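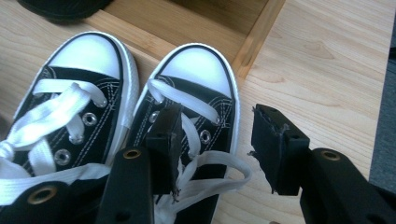 Chapter 5
Shoes by the Door

Start with the pair you wear most. Canvas, usually. Laces first, tuck them in or they catch on everything. Pairs stay together, toes the same way. Sounds obvious, look in any hallway. 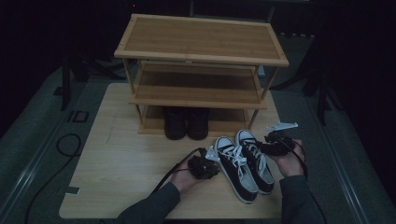
Heavy or dark pairs low down, light ones above. Leave a gap for wet days in Febuary. More on racks in section 2.

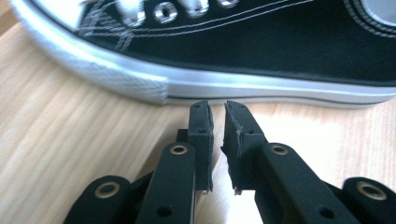

Should canvas shoes be stored on their sides?
Better upright, soles flat, so the uppers keep thier shape.

Next, brushing off dry mud. Old newspaper, stiff brush, back step.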